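May, gone eleven at night

Skirt day! I finally cut into the Bronberg wool, the grey one I've been hoarding, and my hands were shaking a bit because there was no spare to speak of. 188 cm of cloth and a pattern that wanted 208, so I turned the waistband pieces crossways and made the pockets shallower. It worked, just (the left pocket bag is pieced, but it's on the inside and I don't care).

Pleats took all afternoon. I'd marked them with chalk, which rubbed off the minute I picked the thing up, so I did the lot again with tailor's tacks like Tomoyo Yokoyama told me to in the first place. She rang at teatime and I had to own up. She says to leave the hem hanging for two days before I level it, and I suppose I'd better listen this time.

The zip is in by hand, a Skolus one from the market in Brisham, and it lies beautifully flat. Still no lining. I want the rust-coloured Bandara but it's dear, so I may raid the old curtain bag first.

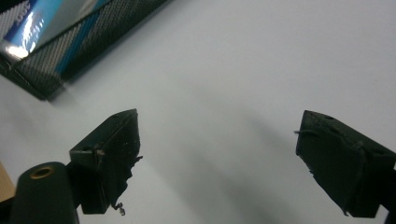 Tomorrow: hang the skirt up, find the hook and eye tin, unpick the wonky bit of waistband near the zip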